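Shop > Bathroom > Towels > Irholm bath towel

Irholm Bath Towel by Wultico

I'll start with a confession, which is that I used to sell these without owning one. They came in with a bigger Wultico order, they looked nice enough on the shelf, and I went on using the scratchy old beach towels at my place because I'm lazy about my own linen. Then the hot water system went (long story, wet floor), I grabbed two Irholms from the stockroom in a panic, and I've never given them back. So what you're getting now is the write-up I should have done in the first place!

The Irholm is a mid-weight cotton towel, and by mid-weight I mean it sits between those big hotel ones that take three days on the line and the thin ones you get at the gym. It's a plain loop pile on both sides. It soaks up water from the first use, which I can't say for every new towel I've had through the shop, but it does get better after a few washes and I'd say it hits its stride by the third or fourth. Mine have been going since September and the loops are still standing up.

A word about lint. Yes, there's a bit. The first wash will leave fluff in your filter and if you put it in with black trousers you'll be cross with me, so wash it by itself the first time. Warm water, half the detergent you'd normally use, and please skip the fabric softener. I know it smells lovely. It coats the loops and then you've got a very soft towel that pushes water around your back.

Drying is where I've come around to this one most. I live in a flat with a bathroom window the size of a cereal box, and a heavy towel in there goes sour by the second day of rain. The Irholm hung over the door is dry by the time I'm home from the shop. If you use a dryer, go low and take it out while it's just a touch damp, then give it a good hard flick before you hang it. My neighbours must think I'm cracking a whip.

Folding, because people do ask me: in half longways, in half again, then in thirds. Folded like that, a stack of them fits a normal linen cupboard shelf with the neat edge facing out. If you roll yours I won't argue, they roll fine, they just take up more room.
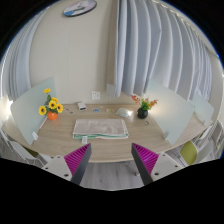 On to sizes and money. The bath towel is $39 and the bath sheet is $55. I do keep a few bundles for people setting up a new place, and the big one (four bath sheets, four bath towels and two mats) is $299, with a laundry bag thrown in. Postage is free on that bundle and a flat $12 on anything smaller. Colours come and go depending on what Wultico sends me, so if you're matching tiles or paint, write to me first and I'll tell you what's sitting on the shelf.

Now, the comparison question. I also stock the Skirkus, which is heavier and fluffier and feels amazing for the first minute out of the shower. If you've got a heated rail, get the Skirkus. If you haven't, get this. The Kong is the giant one, really a beach towel with good manners, and tall people love it, but it takes up half a wash load on its own and I wouldn't want four of them.

Returns are easy. Unwashed and unused, 30 days, send it back and I'll refund you. If a seam lets go or a loop starts running, send me a photo and we'll sort it out, even if it's been through the wash plenty of times. A single pulled loop is fine, by the way, just snip it with scissors and don't tug.

The bundle price holds until 31 December 2018, and after that I'll have to see what the next order costs me.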